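Budgeting for a second two-arm cell for garment work: what am I missing?

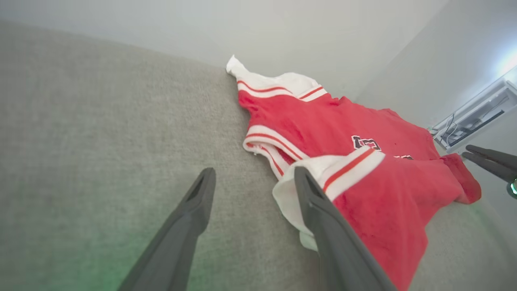
selvedge_sam
Posted 4/26/21

We're a small textile recovery outfit and we've been running one bimanual setup on a garment pickup task since October. I have to put in a capital request for a second one and I'd like a sanity check before it goes up. The work is picking clothing off the floor and handing it along, nothing fancier than that. Knit items with ribbed trim are what cost us the most attempts. A white ribbed cuff folded over a fuzzy red body is about as good a target as we ever get, because there's an edge to aim the fingertips at, and I still need budget for spare fingers and for somebody's hours. Flat tees are another matter.

What I have so far, all in dollars:

Two arms and controllers, quoted by Cudell as a pair, price under NDA so I'll leave it out
Wrist cameras and cabling, 2151
Spare fingers, pads and fasteners for the year, 3000
Benchtop PC, reusing one we own
Operator time, 60 hours for setup and bring-up

Questions. Is 3000 for consumables silly? Is 60 hours realistic? And do people buy the service plan on the arms or self-insure?

gantrygoblin
3000 isn't silly if you're buying the manufacturer's fingers. It is silly if you have a printer. We print ours, glue on a pad and bin them when the tips round over. Our whole finger spend last year was filament.

60 hours is light. Calibrating two arms to each other ate most of a week here, and we'd done it before.

selvedge_sam
We do have a printer. The last printed set we tried flexed at the tip and let go of anything heavier than a T-shirt. Could be our design. What wall thickness are you running?

gantrygoblin
Solid at the tip, no infill at all for the last bit. Print them lying on their side so the layers run lengthwise. If you printed them standing up, that's your flex.

prairie_mechatronics
I'd disagree on printing for a budget like this one. Labour is never free even if it's your own. By the time a tech has printed, cleaned, padded and re-measured a set, you've spent the price of a bought one, and your tip position has moved slightly as well. On cloth that matters less than on parts, I'll grant, but if you're comparing grasps between two cells you want the fingers the same.

Buy the fingers, print the camera mounts.

gantrygoblin
We re-measure in ten minutes. It's a jig with a pin in it.

prairie_mechatronics
You have a jig. He's starting from a set that flexed. The time to get to where you are belongs in his numbers too.

lintfilter
Different question. Is the second cell going on the floor as well? Looks like carpet in your photo. If it's an office space, check what your landlord or safety person wants before you spend anything. We had to add guarding and a lockable disconnect after the fact and it cost more than the cameras did.

selvedge_sam
Carpet, yes. Good point on the disconnect, I have nothing in there for it. The second cell would go in the same building. I'll add a line and get a price.

lintfilter
Also lint. Fleece sheds like mad. Put in a decent vacuum and lens wipes, and don't let anyone use their shirt on the wrist cameras. Ours went soft over a couple of months and we blamed the focus, then the software, then finally cleaned them.

warpandweft_yyc
On the service plan: we took it the first year and dropped it after. Our arms from Duvemex had one joint fault in that time and it would have been warranty anyhow. What the plan did get us was a loaner while ours was away. If your project has a hard end date, price the plan as loaner cover and ignore the rest of it.

Ask Cudell in writing who pays freight both ways. Ours was one way only and we found out with the crate already on the dock.

selvedge_sam
There is an end date, so the loaner is worth something to us. Freight is now on my list of questions for them.

Did you go through a reseller or direct?

warpandweft_yyc
Reseller, Khattak. Slower to answer than I'd like but they stocked the cables, and cables are what you'll want in a hurry. The wrist run gets twisted all day. Buy two spares per arm at the start. I wouldn't put them under consumables either, our finance people treat that line as something they can trim.

boxjointed
Does anyone else think the second cell is the wrong purchase? You've got one two-arm setup working. If the bottleneck is operator hours, another pair of arms sitting idle won't help. I'd hire first and run the existing one longer days.

selvedge_sam
Fair question. We did look at it. We already run two shifts on the one cell, and the trouble is that any fault stops both. We lost 17 working days since we started, mostly waiting on parts.

boxjointed
17 days is a spares problem, then. You could put a complete spare arm on the shelf for half the money and swap it in.

prairie_mechatronics
Half the money and none of the output. A shelf spare also ages, firmware drifts from the live one, and you discover that on the day you need it. I'd sooner have two cells and rob one to keep the other going if it comes to that.

boxjointed
Robbing one is the same as having a spare, except you paid for the PC, the cameras and the disconnect too. I'm not saying don't do it. I'm saying the request should show both options, because whoever signs it is going to ask.

selvedge_sam
That I agree with. I'll put the spare arm in as option B with its own total.

gantrygoblin
One more for the list. Garments. If you're using donated stock you'll be fine, but if you need the same items in both cells you'll be buying pairs, and anything with heavy trim or lettering on it isn't cheap new. We standardised on a small kit of hoodies, towels and jeans and replaced them when the cuffs went baggy. Baggy ribbing grasps differently to fresh ribbing.

selvedge_sam
Ours is mostly donated and all mixed, so matching is a headache. Do you wash between runs?

gantrygoblin
Weekly. No softener, it changes the feel of the fabric on the pads.

lintfilter
We never wash until something smells and I can't say I've seen a difference. But we're not measuring as closely as you are.

peltedden_user
Peltedden does a rental on arm pairs, minimum three months. We used it to bridge a grant gap. The per-month rate is poor value past half a year but it comes with the disconnect and stand, and it may fall under operating money at your place instead of capital. Worth a phone call before you commit to the Cudell quote.

selvedge_sam
Didn't know they did that. Calling them tomorrow.

Revised list so far: spare fingers bought for the first set only, printing after that if I can get gantrygoblin's orientation to work. Two cable spares per arm on a separate line. Disconnect and guarding, price to come. Vacuum and wipes. Setup hours raised, not sure to what yet. Service plan priced as loaner cover. Options B and C for the spare arm and the rental.

gantrygoblin
I'd double the hours. I'll dig out the finger file tonight and post it in the printing section, check the pad recess against your own pads before you run a batch.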